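The Clear Box Experiment, Two Months In

4 July 2021

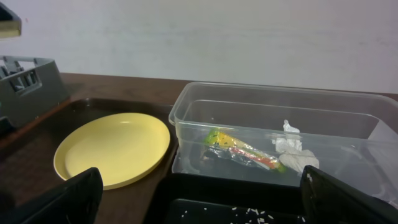
Back in May I asked readers of this newsletter to try something very small with me, and I have been dying to write it up ever since! The idea was to take the lid off a see-through storage container, put it on the table where you eat your snacks, and let the day's packaging go in there before it goes anywhere else. No bin under the sink, no sack by the back door. Mine sits next to the brown tray with the yellow plate on it, and when I look over now there is a bright snack wrapper lying across the bottom, all orange and red and silvery black, with a wad of white tissue beside it. That's a pretty typical haul for this house, I'm afraid. But I can see it, and seeing it has changed how I shop, how I clear up and (my family will confirm this) what I talk about at dinner.

I had thirteen replies the first week, which for this newsletter is a landslide, and they've kept trickling in. So this item is partly my own notes and partly yours.

First, the container. Several of you wrote to ask if it has to be clear, and my feeling is a very firm yes. I tried a lidded tin for a few days when the plastic one was needed for a cake, and I stopped noticing what went in almost at once. With clear sides you get the full effect from across the room. A crumpled wrapper takes up so much more space than you'd think, and a single sheet of thin plastic draped up the side can make a nearly empty box look full. Straight sides are nice too, as you can run a cloth down into the corners without any fuss. Mine came from the back of the closet, where it had been holding half a set of Christmas napkins and a dead flashlight. Please don't buy one if you have something similar sitting around! Old salad tubs work, and so does the bottom half of a cereal keeper.

Second, the tray. This was an afterthought and I have become a little bit evangelical about it. I used to put plates straight down on the wood and then wipe the whole table every evening, grumbling. Now the plate goes on the tray, the crumbs stay on the tray, and the tray gets carried to the sink with everything on it. The raised rim does all the work. If you have a table you care about, or one like ours that has soaked up years of tea rings and felt pens, do give it a try. A shiny tray wipes clean in one go, though it does show every fingerprint, so pick your battles.

Now for what you sent in.

Birthe Hallgrímsson wrote a lovely long letter about running the experiment with her three grandchildren. They gave the box a name (Gisar, spelling theirs, origin unknown) and it now gets fed after every snack. She says the youngest will not throw anything away in any other room and has been known to carry a banana sticker down two flights of stairs. Birthe's own discovery was tissues. She had always thought of them as nothing at all, and then watched them pile up during hay fever season and bloom over the top of everything else. She has gone back to cotton handkerchiefs, keeps eight of them in rotation, and says they are much kinder to the nose.

A reader on Dalsgaard Lane asked the question I had been hoping someone would ask, which is what to do with the stuff once you've looked at it. In our house the box gets tipped out after supper onto a sheet of newspaper and we sort it right there. Paper and card in one heap, anything our local collection takes in another, and then the awkward things. Snack wrappers are nearly always awkward. The shiny ones that spring open again when you scrunch them are no good for our recycling, so they go in the trash, and I have started buying the bigger bag and decanting it into jars. Do check your own local rules, as they vary wildly from one town to the next and ours changed again this spring. Used tissues go in the trash too, by the way. I know some people compost them, and I would love to hear how that goes, but I haven't got the nerve.

Thin plastic sheeting and film deserve a mention of their own. I fold the clean pieces flat and keep them in a drawer, and they have been wonderfully handy for covering seedlings, lining a muddy boot box and wrapping a paintbrush overnight. The drawer is filling up faster than the seedlings need it, so if anyone has a good use for the rest, write in!

The family at number 12 went a step further and kept a list of everything for the whole of May. It came to 113 items, and they very kindly sent me all four pages. Cheese wrappers won by a mile. They've since started buying a whole round of Larkero from the market and cutting it themselves, which the children apparently regard as an enormous upgrade. (I do too. I was given a piece and it did not survive the walk home.)

A few grumbles, to be fair to everybody. One of you found that the open box attracted fruit flies, and I'd say keep food scraps well out of it and rinse anything sticky first. Another said her husband kept putting his keys in it. Someone else felt it made the table look messy, and I do understand that. I've gotten around it by pushing ours back toward the wall and giving it a proper wash along with the plates, and now it seems as ordinary as the salt shaker. A box that gets emptied every night never has time to look very bad.

Next up, the Stesa Street group wants to try the same thing in the bathroom, where I suspect we are all in for a shock. Cotton pads, toothpaste cartons, the little plastic seals from under shampoo caps, all of it. I'm going to use a big clear jar this time, as there's no room on our shelf for anything wider. If you'd like to join in, start whenever suits you, keep it going for two weeks and send me your notes. Photos are very welcome, and so are complaints, and so are recipes for anything that can be made in bulk and put on a plate without unwrapping it first. I've already got Birthe's oat crackers, which I'll print in the next issue if she lets me have the oven temperature.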